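Skerkmont gets its winter expansion, and the small team at Dinier wants your opinion first 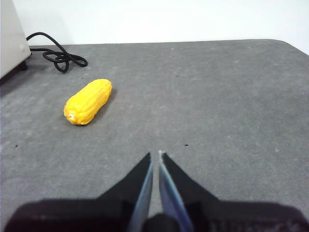

According to Nandini Gowda, the hardest part of the new expansion was the trade system, and she would rather delay it than publish it in the state it had in June. "In June you could buy all the salt in the first hour and then the game was finished," she told me. "Our testers found it on the second day. I was a little ashamed."

Skerkmont is a turn-based strategy game about mountain towns which must survive from one harvest to the next. The expansion is called Brorkwood and it adds a forest region north of the old map, with 12 new settlements and a rival family, the Purves, who want the same roads as you.

I asked Gowda why she chose a family and not an army for the enemy. She thought about it for some time. "An army you fight, and then it is gone," she said. "With a family you have to make agreements. They can marry into your council. They can also remember that you closed the bridge to them ten turns ago."

The memory of the rivals is the thing she talks about most. Each Purves character keeps a list of what you did, and the list decides the prices they offer you. In the first version the list was unlimited, and after a long campaign it slowed down the game very much. Now it holds 20 events, and small offenses are forgotten first.

The closed test started with about 3,000 players. Gowda reads the reports in the evening, mostly the long ones. "Short reports say that the game is too hard," she said. "Long reports tell me where it is too hard, and then I can open the map and look."

Old saved games will work, but the forest region appears only in a new campaign. Some players have complained about this in the forum, and Gowda understands them. She tried to add the forest to a running campaign - the rivers changed direction and two towns lost their harbor.

Multiplayer is not planned for Brorkwood. A patch for the original game, with faster turns and larger text on the council screen, will come on the same day as the expansion and is free for all owners.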